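The rudder went at night. Bianka Lakatos is quite definite on that, less definite on everything else, because she hadn't slept properly in two days and neither had her crew.

"I had the watch. Jolán was below, boots still on. And the wheel just went light. Like turning a jar lid. You know straight away, you don't want to know but you do."

We spoke by phone, twice, the first call dropping out after ten minutes because she was walking around a boatyard and kept going behind a steel shed. Second call better. She was in the yard office with a kettle going.

The boat is Suvura, a 46-foot cutter, thirty-odd years old, bought by Lakatos and Jolán Kelemen between them and sailed mostly in the Aegean until last winter. The plan for January was the Canaries to Barbados. Third on board was Elif Naz Akyol, who had done one ocean crossing before and was, both the others say, the best cook of the three by a long way. They were over 400 miles out when it happened.

So no rudder. What then?

"First you check for water," Lakatos says. "Always. The stock was still there, the tube was dry, it was the blade that had gone. Sheared off. So we weren't sinking. I said that out loud several times, we are not sinking. Elif told me to stop saying it."

They hove to, sort of. The boat lay badly, beam on a lot of the time, swell maybe three meters. At first light they tried the spinnaker pole over the stern with a locker door bolted on the end, the thing in all the books. It lasted most of a morning. Then the bolts pulled through the door.

Kelemen, who joined the second call halfway, is blunter about it. "The books are written by people with a better drill."

What worked in the end was a drogue. They had one aboard, a small one, bought for bad weather and never out of its bag. Lines to both quarters, through blocks and on to the primary winches. Pull it left, boat goes left. More or less.

"You lose speed," says Lakatos. "We went from six knots to three, some days less. And you can't point at anything, you point near it. But she steered. I cried a bit, I'll admit that."

They never asked to be taken off. It was discussed. Tuncay Güler, a friend ashore who was handling their messages and weather by satellite text, had been in touch with the rescue center from the first morning and had the name of a bulk carrier, the Lotico, that could divert. Lotico was 142 miles away. Her master offered to come.

"And I want to say thank you to him, put that in," says Lakatos. "He offered twice. He spoke to us like it was nothing, like offering a lift to the shops. But once you step off, that's your boat gone. It's drifting about for somebody else to hit. We had food, water, the rig was fine. So I said please keep our position and we'll talk every six hours."

Akyol wasn't so sure. She couldn't make either call but answered questions by email, short answers.

"I voted to get off," she wrote. "I was outvoted. I don't hold it against them. I was also the one being seasick, drogue or no drogue, and I was still doing the cooking."

Did it cause trouble on board? "One evening. Then the lines chafed through and there wasn't time for trouble."
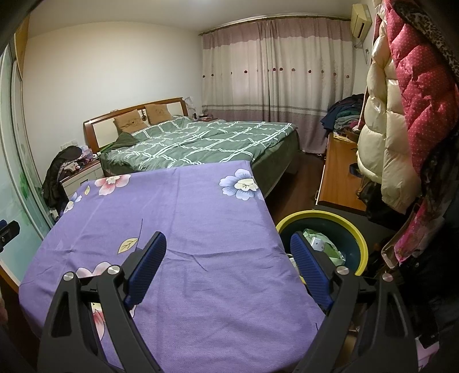
Offshore & Passagemaking

Chafe was the big enemy. Every blogger says so and every blogger is right, according to Kelemen. They went through two sets of bridle lines, then started on the sheets, then a dock line. Plastic hose slit lengthwise and taped on helped. Leather helped more, cut from an old pair of work gloves. Someone had to look at it every hour, day and night, harness on, leaning over the transom with a torch.

"I still wake up on the hour," Kelemen says. "My husband's not happy."

They made the last 200 miles in settled trade wind under a scrap of jib and not much else, and were met off the harbor by a local tow boat, Veltero. Lakatos says handing over the tow line was the only point she thought they might lose the boat. Too tired, wrong cleat, fingers in the way. Nobody hurt.

The new rudder is being built by the Kaplan yard. Stainless stock, heavier tangs inside, and a hole drilled through the trailing edge so that lines can be rove through if the steering goes but the blade stays. Wouldn't have helped last time, Lakatos points out. She's having it anyway.

Insurance? Long pause. "They've paid part. We're still talking abuot the rest." The policy had a clause on the age of the rudder and she'd rather not go into it.

Advice for others then. She doesn't like the question much. Take the drogue out of the bag, she says eventually, rig it on a nice day and see which winch it fouls. Ours fouled the windvane. Carry more line than you think and carry it thick.

And the crew, same three again? Kelemen yes, straight off. Akyol's email says "ask me when the rudder is in."

Lakatos had to go, the crane was was booked and somebody was shouting for her.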